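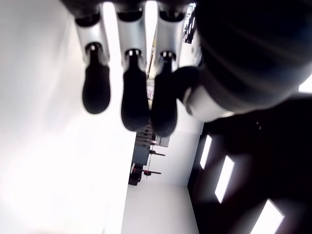

Département Génie civil et construction durable, projets tuteurés de deuxième année

Rapport de projet : le béton de chanvre tient-il ses promesses d'isolation ?
Akash Rajput et Pramila Mittal

Nous avons choisi ce sujet après avoir lu la documentation commerciale de Venent, qui présente son mélange chaux-chanvre comme « respirant, isolant et régulateur naturel d'humidité ». Trois adjectifs, et pas une seule condition d'essai en bas de page. Notre tuteur nous a conseillé de commencer par là.

Le bâtiment étudié est l'ancienne halle Odetti, rénovée pour accueillir des bureaux. Sa surface est de 210 m². Les murs en brique ont reçu un doublage intérieur en chanvre projeté, et le maître d'ouvrage annonce une baisse de 57 % des besoins de chauffage. Nous avons demandé le calcul. On nous a transmis un tableau d'une page où la situation de départ suppose des fenêtres à simple vitrage et une toiture nue, alors que les deux ont été refaites pendant le même chantier. Attribuer toute la baisse aux murs nous paraît donc très discutable.

Méthode

Nous avons placé des sondes de température et d'humidité contre le doublage, côté nord et côté sud, et relevé les valeurs de septembre jusqu'à la fin du semestre. La sonde nord a cessé d'enregistrer pendant les vacances (pile vide), ce qui laisse un trou dans la série. Nous n'avons pas cherché à le combler par interpolation.

Faute de laboratoire équipé, la conductivité thermique n'a pas été mesurée. Nous avons repris celle de la fiche produit, avec les réserves que cela implique. La masse volumique annoncée est de 400 kg/m³. Un échantillon fourni par l'entreprise Jaiswal, séché puis pesé par nos soins, donnait une valeur plus élevée, mais un seul échantillon ne prouve pas grand-chose.

Résultats

L'humidité intérieure varie moins qu'à l'extérieur. C'est le cas dans presque tous les bâtiments fermés et chauffés, et sans pièce témoin il est impossible de dire quelle part revient au chanvre. Même remarque pour le confort d'été, souvent mis en avant : nos relevés commencent trop tard dans l'année.

Sur le coût, le devis du doublage comportait une ligne de 760 euros intitulée « suivi du séchage ». Personne sur place n'a pu nous montrer de compte rendu correspondant.

Limites

Nous n'avons pas comparé avec la fibre de bois Gemwood, pourtant prévue au cahier des charges initial, car le fabricant n'a pas répondu à nos deux courriels. Il manque aussi les factures de chauffage d'avant travaux, que l'ancien occupant n'a pas conservées. En leur absence, le pourcentage affiché dans le hall d'entrée reste pour nous une estimation non vérifiée.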